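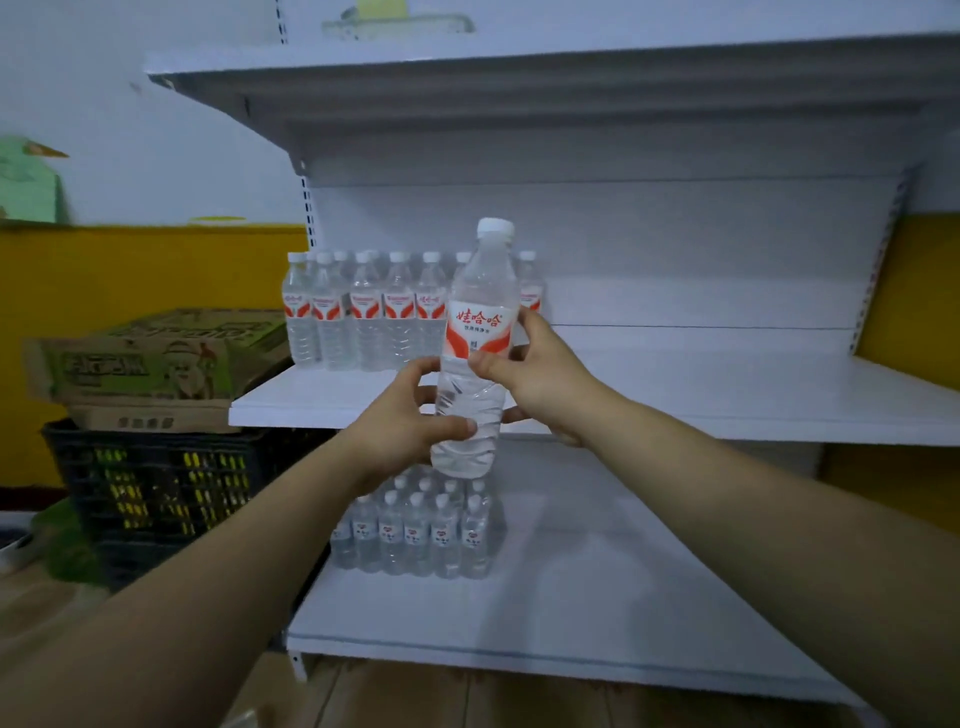

Gunnel Torvik reckons Oso will have all of us out of a job by February, and she said it again on Monday while I was trying to eat my sandwich. She's been saying it since the summer, mind you, and we're all still here.

For anyone who missed my earlier moans, Oso is the automatic ordering system they put in at the Akley shop. It watches what goes through the tills, decides what we're short of and puts the order in overnight. I used to do all that with a clipboard! Every Tuesday afternoon, up and down the aisles, 1,892 lines if you did the lot (I never did the lot). I thought I'd miss it and I don't, except that I used to know what was in the stockroom without looking and now I have to ask a tablet.

What it can't do is lift anything. Somebody still has to get the bottles out of the crate and on to the shelf with the labels facing the front, and that somebody is mostly me and Hrvoje. If anything there's more of it, as Oso likes lots of little deliveries and we used to have one big one. My knees have noticed. We've gone from two drops a week to 4, and the hours on the rota haven't moved an inch.

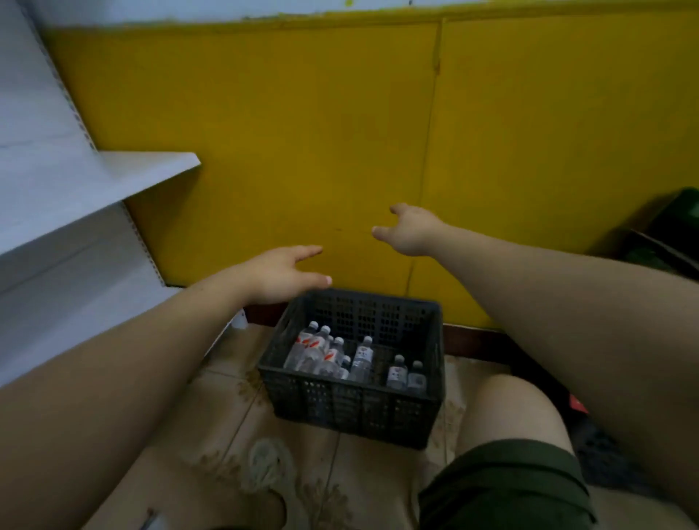

So I asked Humaira, who does the rota, whether the time we save on ordering could go back to the people doing the filling. It comes to some 30 minutes a day, by my sums. She said she'd take it up with Hillach and I believe her, but I've had "we'll look at it" from head office before.

The other thing is the correcting. When a case gets dropped or somebody scans the wrong size, Oso carries on thinking we've got stock that we haven't, and one of us has to go and put it right. Last week it was sure we had 38 of the big bottles. We had none! Hrvoje is a whizz at spotting these and he gets no extra for it, and I think he should. I've told Humaira that as well, so now she's got two things to ask them.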